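手持夹爪采集设备，预算到底怎么排才不至于买完后悔？

楼主：Hywel Ellis
标签：采购 预算 数据采集 夹爪 机械臂

先说背景。我们是个做小件分拣的小团队，手上有一条半自动的线，代号 Katene，目前靠人把杂件放进托盘。老板看了几段视频以后认定，下一步应该是“人拿着夹爪示范，机器跟着学”，让我出一份设备预算，周五之前交。

我对这事一直有点怀疑。视频里什么都会，叠衣服、摆碗、拧瓶盖，可视频从来不给你看失败了多少次。我去问了两家供应商，Clareo 和 Galer。Clareo 报的是整套打包，双手夹爪、相机、标记块、软件一年授权，一口价，问他们能不能拆开卖，销售说“拆开就没有技术支持了”。Galer 可以拆，但每样东西后面都跟着一行小字，什么校准服务另计，软件升级另计，连备用指尖都单列。两份报价放在一起根本没法比，因为一份少写了很多，另一份又写得太多，我不知道哪份更接近真实花销。

我现在列的东西是这样的：

手持夹爪两把，左右各一。
配套相机和线缆。
一台能存能跑的工作站。
一张桌子和一块能固定下来的场地。
将来要用的机械臂，型号未定。

让我拿不准的有下面几件事。

第一，手持夹爪要不要一开始就买双手的。我们的活九成是单手能做完的，抓起来，放下去，结束。销售一口咬定“双手是趋势”，我一听趋势这两个字就想把钱包收起来。

第二，机械臂是现在一起买，还是等数据采出来再说。Clareo 说一起买有折扣，折扣听起来不小，可是臂买回来如果放着吃灰，折扣又有什么意义。

第三，采多少条数据算够。Galer 的人给我的数是 1000 条，说这是“起步量”。我问起步完了是什么，他说要看任务。那我预算里人工这一栏到底怎么填？

第四，有没有人真的在普通房间里采过，还是说一定要搭个像样的棚。我们能腾出来的地方就是办公区边上的一角，地方不大，东西也杂。搭棚的报价我看了一眼就关掉了。

请有实际花过钱的人说说，不要转发宣传册，宣传册我有两本了。

补充一下：有人私信问我们分拣什么。是家用小物件，轻的，硬的软的都有，最大的一只手也握得住。没有液体，没有刀具。

再补充：老板说总数最好不要超过他心里的那个数，但他不肯告诉我心里是哪个数。所以请不要回“先确定总预算”，我也想先确定。

木棉与扳手

我们组去年走过一遍，说说我的看法，可能跟销售讲的不太一样。

你列的五样东西里，最该推迟的是机械臂，最该提前的是一个愿意坐下来采数据的人。很多预算表把人工写成一行“采集若干天”，这一行往往写得最轻，最后超得最多。我们当时也是，硬件那几栏抠到了个位数，人工那栏是开会时随口说的。

先回你第四个问题，场地。不用搭棚。至少第一阶段不用。一张圆木桌，桌上放一只白色小圆盘，再来一只浅绿色的球，这样就能开始练抓放了。旁边有办公椅、音箱、地上搁着包和鞋，都不妨碍开工。我们头一批数据就是在这种条件下采的，房间平时该干嘛还干嘛。

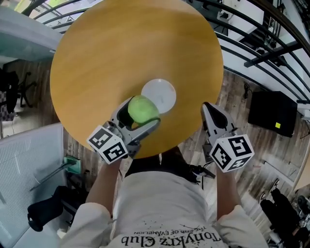 按阶段拆的话，我会这样写预算

一、试手阶段

只买或者只租夹爪，别的都先不动。租是可以谈的，Galer 不会主动提，你得开口问。租期要写清楚损耗怎么算，指尖算耗材还是算设备，这一条我们吃过亏，还的时候对方说指尖磨损按整把的比例折价，我们翻合同，合同里根本没写。

这个阶段的物件不要挑真正的货。挑一两样形状简单的，球、杯子、盘子，让采的人把手感练出来。人拿着夹爪跟用自己的手是两回事，开合的行程、手腕能转的角度都变了，头几天采出来的东西多半要扔。预算里请把“扔掉的”也写进去，我们后来干脆单开一栏叫练习工时。

二、正式采集阶段

这时候再考虑双手。你说九成活单手能做完，那我的建议是看剩下的一成值不值钱。如果那一成正好是线上最堵的环节，双手就该买；如果只是偶尔碰上，让人去做就好了。双手采集不止是多一把夹爪的钱，线多一套，电要多充一份，数据量也跟着涨，两边时间对不齐的时候还得有人去查。采的人也更容易累，同样坐半天，双手的有效条数比单手少。

夹爪底座上那种印黑色方块图案的白色标记块，报价里要问清楚三件事：是不是随机附送，掉漆或者磕角以后换一块多少钱，换完要不要重新校准，校准收不收钱。Galer 的“校准服务另计”很可能就落在这里。不是每家方案都用这种块，所以也先问一句他们家到底靠什么定位，别默认都一样。

线缆也要问。有的夹爪拖一根线，长度够不够你们的桌子，断了以后能不能买通用的替换，这些写在报价单上都不起眼，坏一根却能让你停一天。

三、上机阶段

数据能看了，再定臂。定臂的时候最怕的是夹爪跟手持的那把不一样。外形看着像，开口宽度差一点，指尖弹性差一点，学出来的动作就对不上。Clareo 打包的好处也就在这里，臂上那只和手上那只据说是同一套指尖。但我说的是“据说”，你让他们把两只的图纸都发过来，发不过来的话，折扣就先当没听见。

关于 1000 条。这个数我没法说对还是错，我只能说我们自己看的不是总数。我们看的是换了位置还行不行，换了物件还行不行，换了人采的还行不行。同一个位置抓同一只球抓上 1000 遍，意义不大。人工栏我建议你先按 40 个小时填，采完停下来看一次，再决定追不追加。在表上写明这是第一笔，后面可能还有，老板当时会皱眉，但总比后来再去解释好。

工作站那一项别买顶配。采集阶段吃的是硬盘和接口，训练可以先租机时。我们买早了，机器到货以后有很长一段时间主要用来放文件。

还有一项你没写：存储和备份。双手加相机，文件长得很快，移动硬盘倒来倒去迟早丢一块。

最后说一句可能不中听的。你们的物件轻、小、没有液体，这种条件下普通的吸盘加一个视觉定位可能就够用了。示范学习适合那种规则写不出来的活，规则写得出来的，写规则便宜得多。我建议你在预算里并排放一个“不买”的方案，也就是改造托盘加固定工装，让老板自己对着两个数看。我们当初没放这个方案，后来被问起来，答得很狼狈。

楼下评论，Hywel Ellis：谢谢，“练习工时”这栏我抄走了。想追问一下，换人采的影响有那么大吗？我们能抽出来的人有两个，一个左撇子。

楼下评论，木棉与扳手：有影响，大小要看任务。左撇子不是问题，问题是两个人习惯不同，一个喜欢从侧面进，一个喜欢从上往下扣。你提前定个规矩，或者干脆两种都收，但要记下来哪条是谁采的。我们没记，后来想分开看，分不开了。

楼下评论，Hywel Ellis：懂了，文件名里加人名缩写。

Trutevholm老用户

直接买整套。省心。

拆开买看着便宜，自己对接起来要命，相机一个驱动，夹爪一个驱动，出问题两边互相推。我在 Trutevholm 那边的车间用的就是打包方案，装上就能用，没那么多事。

机械臂也建议一起上，不然你采了也不知道能不能跑。

预算报高一点就行了，反正老板会砍。

楼下评论，木棉与扳手：“装上就能用”能不能具体讲讲？装完以后抓什么，多久抓稳的，谁采的数据？

楼下评论，Trutevholm老用户：厂家工程师来调的，住了一阵子。具体多久要问我同事，我不管那块。

楼下评论，Hywel Ellis：那厂家工程师住的那阵子是算在打包价里，还是另外付的？

楼下评论，Trutevholm老用户：应该是另外的吧，我没看过合同。

阿纸

我是管采购的，不懂夹爪，只从报价单的角度补充几句。

两份报价没法比，是格式的问题，你可以让它变得能比。自己做一张空表，把你认为要花钱的项目全列上，发给 Clareo 和 Galer，请他们按你的表填，不提供的写“不提供”，包含在别的项里的写明含在哪一项。愿意填的和不愿意填的，态度立刻就分出来了。Clareo 如果坚持只给一口价，至少让他们把第二年的软件授权费写上去。你说第一年包含，那么第二年是多少，停掉以后之前采的数据还能不能导出，导出是什么格式，这几句要落在纸面上。我见过的软件类采购，麻烦大都出在续费那一年。

折扣这件事，请对方写有效期，再问一句下半年买臂能不能保留同样的折扣。很多时候是可以的，销售只是想这个季度签掉。保留不了也没关系，你把“放着不用”的成本放进去算一下，占地方、占保修期都算。保修一般从到货起算，臂在箱子里躺半年，保修也跟着少半年。

验收怎么写比价格更要紧。不要写“设备运行正常”，这句话谁都能通过。写你们自己的物件、你们自己的桌子、你们的人来操作，抓放多少次里允许失败几次，数字由你们技术的人定。对方如果只肯用他们带来的样品验收，那就要小心。球和盘子是很好抓的，你们托盘里的东西未必。

付款分 2 笔，尾款押在验收后面，不要押在到货后面。

另外楼上说“预算报高一点，反正老板会砍”，我不同意。报高一次以后每份表都会被砍，真正需要的那一份也会被砍。写清楚哪些是必花，哪些是看结果再花，这样老板心里那个数你大概也就能试出来了。

楼下评论，Hywel Ellis：空表今天发出去了。Galer 下午就回了，填得挺满，校准那栏果然比我想的贵。Clareo 回了一句“我们安排技术同事跟您电话沟通”。

楼下评论，阿纸：电话可以打，打完请他们发邮件确认。

楼下评论，Hywel Ellis：打完了。第二年授权费的问题，对方说“到时候会有很好的政策”。我请他写邮件，还没收到。现在的打算是先问 Galer 租单手的一把，臂这一栏写待定，把改托盘的方案也附在后面。

楼下评论，木棉与扳手：租之前记得谈指尖。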